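Teaching the sorting bench: common questions

These answers cover the two-arm sorting bench at the Fluststead site. For accounts and booking, write to Romana Matoušek.

What is the task?
Parts sit on the conveyor. You guide an arm to pick each one up and put it in the red tray or the green tray, following the sort card for that session.

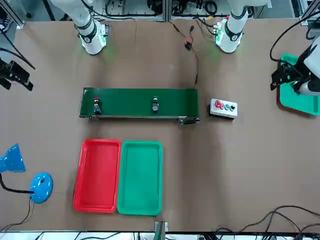 Two parts on the belt, both trays empty.

Do I move the arms by hand or by remote control?
Either. Hand guiding is easier for your first few runs. Remote control goes through the Harka handles and gives smoother paths once you are used to it. Don't mix the two in one run.

How many runs does a task need?
We ask for 70 good runs before training starts. The October set had 293 runs and we kept 147 of them. Most of the rest were dropped for long pauses.

Which arm should I use?
Left and right always mean the robot's left and right. If you face the bench from the front, the robot's right arm is on your left. Use the right arm for picks from the belt unless the card says otherwise.
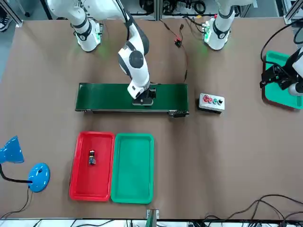 Right gripper down at the belt, one item in the red tray.

What if I drop a part?
Keep recording if the arm can still reach it, and pick it up again. Recoveries are useful. If the part is out of reach, stop and mark the run as failed in Vudeo.

Can I move the trays or the lamp?
Not during a run. Between runs you may shift the trays a little, and we encourage it. Leave the lamp alone.

How fast should I go?
At a steady pace you can hold for the whole session. Slow down just before the gripper closes.

Where do my recordings go?
They are saved to the Šimko server when you close the session. It holds 2220 runs, and older ones are moved to the archive.

Can I delete a bad run?
No. Mark it, and Oldřich Bednárik will remove it when he checks the set.

Page updated 12 Nov 2025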